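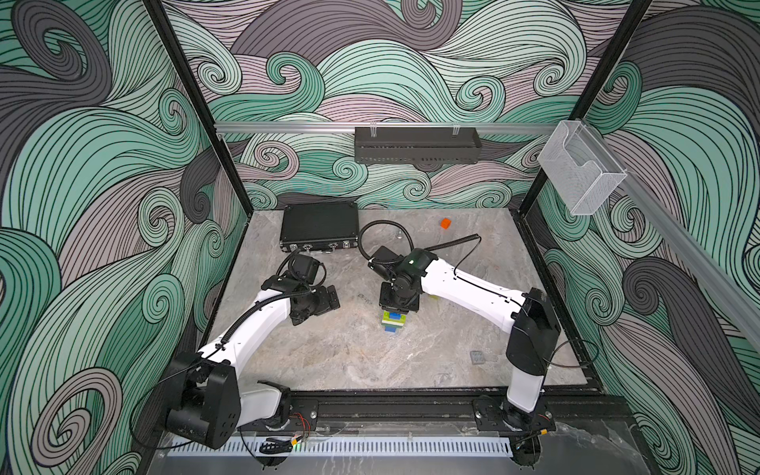

Wer in eine Mietwohnung einzieht, bekommt weiße Wände. Im Übergabeprotokoll steht dann »neutraler Anstrich«, und beim Auszug soll alles wieder so aussehen wie am ersten Tag. Ich habe in fünf Wohnungen so gelebt und mich lange nicht gefragt, wer das eigentlich festgelegt hat. Inzwischen halte ich die Gewohnheit für einen Fehler und möchte für die Mustertapete werben, auch in kleinen Räumen und auch zur Miete.

Der Anlass ist banal. Im Februar wurde bei uns im Flur ein Rohr erneuert, danach war die halbe Wand offen. Der Maler wollte weiß streichen, wie vorher. Ich bat um eine Woche Bedenkzeit und fuhr an einem Sonntag nach Parry, wo es noch ein Tapetengeschäft gibt, das zum Musterschauen auch am Wochenende öffnet. Dort liegen die Bücher auf einem langen Tisch, man blättert im Stehen. Nach zwei Stunden hatte ich drei Muster herausgelegt, von denen mir zu Hause nur noch eines gefiel. Es hat große Blätter in Ocker und Dunkelblau und wäre mir vor zehn Jahren peinlich gewesen.

Gegen kräftige Muster werden meistens dieselben Gründe genannt. Sie machten den Raum kleiner, man sehe sich daran satt, und der nächste Mieter wolle sie nicht haben.

Der erste Grund stimmt manchmal. Mein Flur ist 130 Zentimeter breit und wirkt mit der neuen Tapete tatsächlich etwas enger. Nur benutze ich ihn zum Durchgehen, zum Schuheanziehen und zum Telefonieren, wenn im Wohnzimmer jemand schläft. Dass er früher größer aussah, hat mir dabei nie geholfen. In der Wohnberatung gilt Weite als der Wert, dem alles andere zu dienen hat. Ein kleiner Raum darf aber klein sein. Alte Gasthäuser haben Stuben, in denen man sich kaum umdrehen kann und in denen trotzdem jeder sitzen will.

Mit dem Sattsehen ist es komplizierter. Ich kenne das von Kleidung und von einem Teppich, den ich nach einem Jahr verschenkt habe. Bei Wänden läuft es nach meiner Erfahrung anders: Man sieht das Muster in den ersten Wochen ständig, danach nur noch gelegentlich, bei schrägem Licht oder wenn Besuch kommt. Es rückt in den Hintergrund, und dort macht es seine Arbeit. An Weiß gewöhnt man sich genauso, nur sieht man darauf jeden Fingerabdruck und jede Stelle, an der ein Stuhl gestanden hat.

Bleibt der nächste Mieter. Unsere Verwaltung, die Imance, verlangt bei Auszug helle, deckende Farben, und das ist ihr gutes Recht, soweit der Vertrag es hergibt. Vliestapete lässt sich allerdings auf vernünftigem Untergrund trocken abziehen. Für meinen Flur habe ich mit allem Material rund 270 Euro ausgegeben, Kleister und Rolle eingeschlossen. Das Abziehen wird mich irgendwann einen Nachmittag kosten. Wer acht Jahre irgendwo wohnt, kann diesen Nachmittag einplanen. Es leuchtet mir nicht ein, dass man die ganze Mietzeit hindurch Rücksicht auf eine Person nehmen soll, die noch gar keinen Besichtigungstermin hat.

Dass es auch anders geht, habe ich in Drarville gesehen. Die Siedlung Turnurura am Stadtrand stammt aus einer Zeit, in der Treppenhäuser noch tapeziert oder mit Schablonen bemalt wurden. Bei der Sanierung vor einigen Jahren hat man die alten Muster in den Hauseingängen nachgearbeitet, in jedem Haus ein anderes. Die Bewohner nennen ihren Eingang nach dem Muster, wenn sie jemandem den Weg erklären: bei den Farnen, bei den Rauten. Mit Weiß hätte das nicht funktioniert, da hätten sie auf die Hausnummern zurückgreifen müssen, die schlecht beleuchtet sind.

Einschränkungen gibt es. Schlafzimmer vertragen weniger als Flure, jedenfalls meines. Wer viele Bilder hängen hat, sollte eine Wand ruhig lassen. Und ein Muster mit einem Rapport von 90 Zentimetern ist nichts für Anfänger, weil der Verschnitt ins Geld geht und jede schiefe Zimmerecke sofort auffällt. Bei mir stoßen neben der Küchentür zwei halbe Blätter aneinander, die nicht zusammengehören. Ich hatte falsch gerechnet und keine Bahn mehr übrig.

Den Maler habe ich übrigens trotzdem bestellt, für die Decke. Die ist weiß geblieben.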